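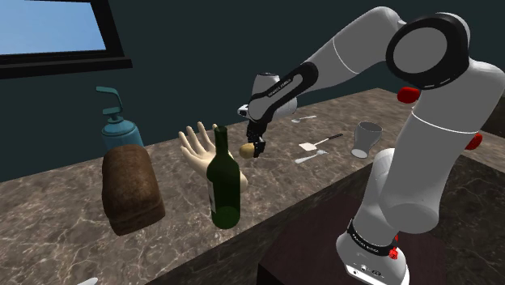

읽는 시간 4분 · 조회 544

감자 집는 시뮬레이션에서 그리퍼 비교 중인데 의견 좀 주세요

작성자: 밤샘조인트 | 2019년 10월 19일

안녕하세요, 눈팅만 하다가 처음 글 올립니다. 9월부터 시뮬레이터로 주방 물건 집기를 돌려보고 있어요. 팔은 프랑카 고정이고, 손끝만 바꿔가면서 비교하는 중입니다. 후보는 Forkley 쪽에서 받은 평행 그리퍼 모델이랑 Tuncer라는 링크식 그리퍼 모델 두 개예요. 실물은 아직 없고 전부 시뮬입니다. 예산이 하나 살 돈밖에 없어서 먼저 시뮬로 걸러보고 싶었거든요 ㅠㅠ

물체는 일부러 감자로 골랐습니다. 상자 같은 건 둘 다 너무 잘 잡아서 비교가 안 되더라고요. 감자는 둥글고, 좌우도 안 맞고, 조금만 중심에서 벗어나게 물어도 홱 돌아가 버립니다. 대리석 상판 위에 빵이랑 병, 포크, 뒤집개 같은 것도 같이 놔뒀어요. 깨끗한 상판에서만 재면 나중에 쓸모가 없을 것 같아서요.

지금까지 결과를 적어보면 이렇습니다. 그리퍼마다 154번씩 돌렸고, 들어올려서 3초 버티면 성공으로 쳤어요. Forkley는 116번 성공, Tuncer는 153번 성공. 숫자만 보면 Tuncer 압승이잖아요? 근데 이게 너무 잘 나와서 오히려 찝찝합니다. 한 번 빼고 다 성공이라니, 제가 마찰계수를 뭔가 잘못 넣은 게 아닌가 싶고요.

그리고 카메라도 고민이에요. 손목에서 손가락 쪽을 내려다보는 시점을 하나 달아봤는데, 잡은 다음 확인하기엔 정말 좋습니다. 감자가 손가락 사이에서 어느 쪽으로 기울었는지 바로 보여요. 문제는 손가락 링크가 아래쪽을 꽤 많이 차지한다는 거예요. 감자 밑동은 손바닥 쪽에 가려서 안 보이고요. 상판 무늬도 문제입니다. 흰 줄이 이리저리 뻗어 있으니까 윤곽 검출이 감자 대신 돌무늬를 따라가는 경우가 있었어요. 외부 카메라만 쓸지, 손목 카메라를 같이 쓸지, 아니면 손목 카메라 위치를 좀 더 뒤로 뺄지 모르겠네요. 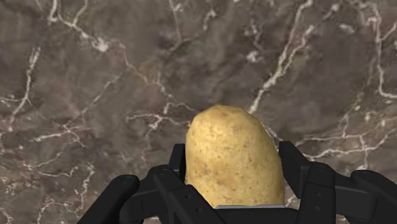
드라이버깎는곰
손목 카메라는 무조건 남겨두세요. 저도 처음엔 손가락이 화면을 먹는 게 싫어서 뺐다가 일주일 만에 다시 달았습니다. 외부 카메라만 있으면 팔이 내려가는 순간 팔꿈치나 손목이 물체를 가려버려요. 제일 중요한 순간에 제일 안 보입니다. 손가락이 가리는 영역은 어차피 손목 기준으로 거의 고정이라서, 그리퍼 열림 정도별로 마스크를 만들어서 빼면 됩니다. 열림 값 몇 단계로 나눠서 렌더링해 두고 가까운 걸 가져다 쓰면 충분해요.

돌무늬 따라가는 문제는 윤곽 검출을 버리고 깊이를 같이 쓰는 쪽을 추천합니다. 시뮬이면 깊이 채널이 공짜잖아요. 상판 평면만 잘라내면 무늬는 신경 쓸 일이 없어요. 단, 나중에 실물 깊이 카메라로 가면 그렇게 깨끗하게 안 나오니까 노이즈는 지금부터 섞어두시고요. 저는 이걸 안 했다가 실물에서 구멍 숭숭 뚫린 깊이 영상 보고 멘붕 왔습니다...

그리고 153번 성공은 저라도 의심하겠습니다. 마찰계수도 마찰계수인데 접촉 모델부터 보세요. 링크식은 관절이 많아서 접촉점이 여러 개 잡히는데, 충돌 형상을 대충 볼록껍질로 해두면 손가락이 물체에 살짝 파고든 채로 붙어버립니다. 그러면 뭘 잡아도 성공이에요. 충돌 형상만 따로 띄워서 감자랑 겹치는지 확인해 보세요. 겹쳐 있으면 시간 간격부터 줄여보시고요. 제 경우엔 그것만으로 성공률이 뚝 떨어졌습니다.

하나 더! 두 그리퍼의 닫는 힘을 똑같이 맞추셨는지요? 모델 받아온 곳이 다르면 기본값도 다 달라요. 저는 Stelluver 컨트롤러를 쓰는데 여기선 관절 토크로 넣는 거랑 손끝 힘으로 넣는 게 메뉴가 달라서 한참 헤맸습니다. 평행형은 손끝 힘, 링크식은 관절 토크로 들어가 있으면 비교가 성립을 안 해요.

새벽납땜
그냥 Tuncer 사세요. 예쁘잖아요 ㅋㅋ 저는 평행 그리퍼만 써봤는데 감자는 안 해봤고 귤은 잘 집혔어요.

플룰투홀름
위에 곰님 말씀에 거의 동의하는데 카메라 쪽은 생각이 조금 다릅니다. 손목 카메라 하나로 접근부터 확인까지 다 하려고 하면 힘들어요. 저희 Flultuvholm 모임에서는 외부 카메라로 접근 자세를 잡고, 마지막 구간만 손목으로 넘깁니다. 넘기는 거리는 물체 크기에 맞춰 바꾸고요. 외부 카메라는 팔 바로 뒤에 두지 말고 베이스 옆으로 좀 높여서, 상판 길이 방향을 따라 보게 두면 손끝이 보이는 구간이 꽤 늘어납니다.
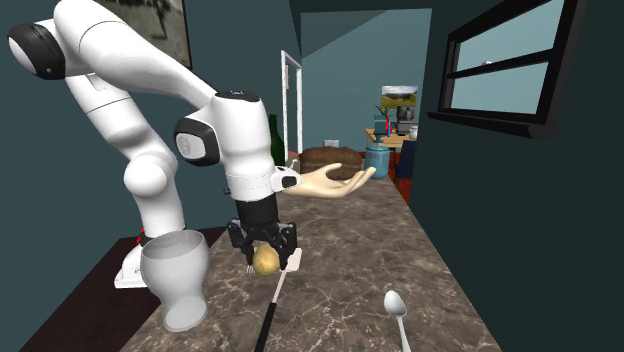
상판을 길이 방향으로 보는 시점. 감자를 문 손끝이 손목 아래로 보입니다.

이 각도로 두면 팔 링크가 화면 왼쪽에 몰리고 손끝은 비어 있는 쪽으로 나와요. 대신 옆에 길쭉한 식기가 있으면 감자랑 겹쳐 보일 수 있으니 물체 배치를 매번 섞어서 시험해 보세요. 한 배치에서만 잘 되는 카메라 위치를 정답으로 착각하기 쉽습니다.

그리퍼 선택은 감자 말고 납작한 것도 꼭 넣어보고 정하시길. 상판에 포크랑 뒤집개도 두셨다면서요? 링크식은 감싸 쥐는 건 잘하는데 바닥에 딱 붙은 포크 앞에서는 손끝 궤적이 문제가 됩니다. 닫히면서 손끝이 호를 그리니까 손목 높이를 같이 움직여줘야 해요. 평행형은 그냥 내려가서 닫으면 되고요. 감자에서 진 Forkley가 포크에서는 이길 수도 있어요.

밤샘조인트 (글쓴이)
와 답변 감사합니다!! 방금 충돌 형상 띄워봤는데 진짜로 손가락이 감자에 파고들어 있네요... 닫는 힘도 서로 단위가 달랐습니다. 153번은 없던 걸로 하고 시간 간격 줄여서 처음부터 다시 돌릴게요. 포크도 목록에 넣었고, 깊이 노이즈는 어느 정도로 섞으면 되는지 곰님 혹시 쓰시던 값 있으면 쪽지 부탁드려요.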